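Ticket: Dish detector drops the white dish, planner then picks the wrong target
Project: Wadine (tabletop sorting)
Component: perception / target selection
Opened by: Ida Weidemann
Assigned to: Dušan Begović
Opened: 2021-05-13
Status: Open, workaround in place

Hi Dušan, me again, sorry! I've got a weird one and I've been poking at it long enough that I'd better write it all down before I forget which knobs I turned.

Short version: the fixed camera finds the white dish just fine, the wrist camera loses it over and over, and when the two lists get merged the planner happily goes with whatever is left. Usually that's the gray dish. Views from both cameras, same setup: 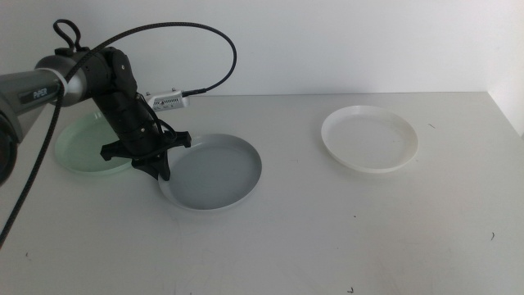
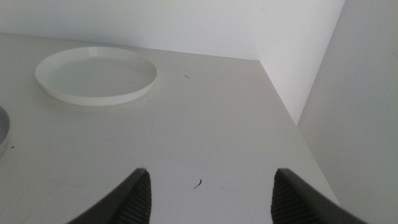 Fixed view first, wrist view second. White dish is in both, gripper open in the wrist view.

I ran the wrist detector over 333 saved wrist frames that have the white dish in them, and it came back with nothing for the white one in 27. I know that doesn't sound like much, but they come in clumps, and a clump is all it takes for the tracker to give up and delete the target. Then the planner asks for "nearest dish" and off we go to the wrong place.

What I've tried so far:

Lowered the confidence threshold in the Brulterow config. The white dish came back in most of the bad frames, yay, but then I also started getting tiny boxes on the table surface. There's a little dark hair or thread lying between the fingertips in the wrist view and I'm pretty sure that's one of the things it grabs onto. Put the threshold back.

Turned up local contrast before the detector. Helped the rim of the white dish a lot (it's white on white, so the rim shading is really all there is to work with). Made the smudges on the table louder too, so I don't love it.

Checked the clocks. I was so sure this was going to be a timestamp thing, and nope - the two streams line up fine in the log.

Checked the hand-eye calibration. Reprojected the dish center from the fixed camera into the wrist view and it lands inside the dish every time. So the geometry is good and the merge step should have everything it needs.

Which brings me to what I think is the real bug. In the merge, a miss from the wrist camera counts as "not there" and overrules a good hit from the fixed camera. I dug through the old Utis notes and that rule went in last September, back when the fixed camera was the flaky one. It's backwards now.

Workaround for today: I set the tracker to hold a target for up to 1,000 ms after the last hit. No wrong picks in my runs since, but I only did a handful and I wouldn't call it fixed.

One more thing while you're in there. The gray dish is only a sliver at the left of that wrist view and the detector still gives it a full-size box with a high score. Could we clip or down-weight boxes that touch the image border? The Halilović branch had something like that, I think, but I couldn't get it to build.

Reply from Dušan Begović:
Good digging, thanks. Agree on the merge rule, I'll make a wrist miss neutral and leave the fixed camera's hit alone. Border boxes get their own ticket please. Can you attach the 27 frames?

Ida Weidemann:
Attached! Also added 2 clean ones so you have something to compare against. I'll open the border ticket after lunch and link it back to this one.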